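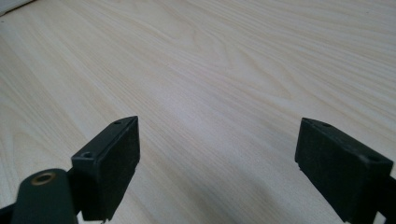 From: Branwen Humphreys
To: robotics club list
Date: 2021-01-04
Re: Re: gloves task, spring plan

Rocío Pacheco wrote:
> Hi all, quick one. I think we should lock in the glove task for the
> April showcase. We have the two hand-held grippers, we have the table,
> and Éabha says a session of 236 demos is doable if people sign up for
> slots. The Trindel team did something like this last year with socks
> and it went over really well with the parents. I'd like to call the
> project Zakier unless someone hates it. Thoughts?
>
> Rocío

I don't hate the name. I'm less sure about the rest.

First, the count. 236 demos sounds like a lot until you split it up. Dwynwen wants both left and right gloves, Pornthip wants the box in 3 positions, and someone (me, I admit) asked for a version where the glove starts on the bare table. Divide it out and you get fewer than 20 of each. I would drop two of the positions and do one thing properly. We tried to cover everything with the cup stacking and ended up with a policy that went for the cup nearest the wall every time.

Second, the gloves are puffy. A quilted finger squashes flat when you pinch it, and then you have a second layer under it that wants to come along. Put one glove on top of another in a box and I'd like to know how the arm is supposed to learn which one it has. I have trouble with that myself and I have thumbs. 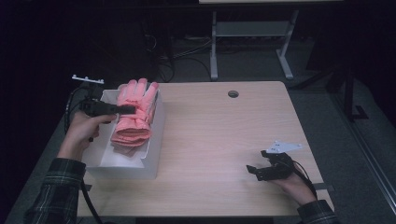

Pink gloves in the white box, a gripper in each hand.

Look at how close the left jaw has to come in over the box. A person will shift their wrist without thinking. The arm on the cart has a lot less room to do that, and I haven't seen anyone check whether it can reach that pose at all. Can we do that before people give up their evenings? Replay 9 demos on the arm, with no training, and see how many it can physically follow. If nearly all of them go through I'll stop complaining and take a double slot.

Third, about the Trindel socks. I was in the audience. It was a nice show, but they ran it on the same table under the same lights they recorded with, and the one time a kid moved the basket they had to restart. I don't blame them for that. I just don't want us to write "generalizes" on our poster the way they did on theirs.

Éabha, do you still have the sign-up sheet from the Rowlands demo day? It had a column for who checked the calibration, and I'd like that back.

Branwen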